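The Flisach Prize

The letter from the Flisach Institute came in March. My mother read it standing at the stove, and then she read it again sitting down. I had place 47 in the talent examination, out of 2,325 pupils, and I was invited to the ceremony in Plarnetti to receive a medal and a reduction of the fees.

"A reduction," said my father. "How big?"

It was not written how big.

We took the early bus. My mother had ironed my shirt the evening before and did not allow me to lean back in the seat. The hall had 785 chairs and a long banner with the name of the sponsor, Bundent, in letters larger than the name of the school. 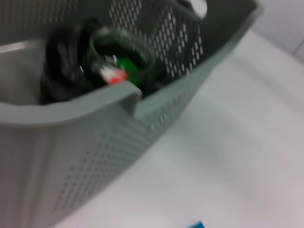
A retired officer spoke first, about courage. He had been wounded in his service and he walked slowly to the microphone, and all the parents became quiet. I tried to listen, but I was thinking of our kitchen at home, of the grey plastic basket with the small holes in its walls, where my father kept a black cable in loose loops. He always said it would be needed one day. I thought, this is how he keeps me also.

When they called my name I shook the officer's hand. It was dry and very light. He asked me what I wanted to become.

"I don't know, sir," I said.

"Good," he said. "Stay with that for a while."

On the bus my father opened the envelope. He counted on his fingers, looked out at the fields near Uddin, and counted once more. Then he gave the envelope to my mother and asked if there was any bread left.

Comments

The handshake is my favourite part. My son had a ceremony like this one.

Did the boy go to the school or not? I read it 2 times and I am still not sure.

Please write more about the father.

Contact | Copyright of all stories remains with the author | Back to top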